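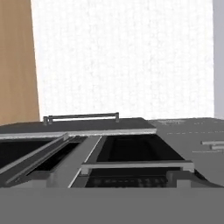

Skurnura Robotics Club - Frequently Asked Questions

Who can join?
Any student of the school from age 14. You don't need to know programming before you come.

What do we do this year?
We work on the kitchen task. The robot must learn to open and close doors and drawers in a simulated kitchen. All teams use the same kitchen model, and the handles are the hardest part for beginners.

Do I need my own computer?
No. Room 804 has computers with the simulator installed. If you like to work at home, please ask Hsiu-ying Kong for the install guide.

How big is a team?
Maximum six students. You can come with friends or we put you in a team.

When must I register?
Until October 15, 2019. After this date we can only write you on the waiting list.

Is there a fee?
The fee is $16 for one semester. Please pay it to Ming-te Chuang at the first meeting.

Can I change my team later?
Yes, but only before the first test run - please tell both teams.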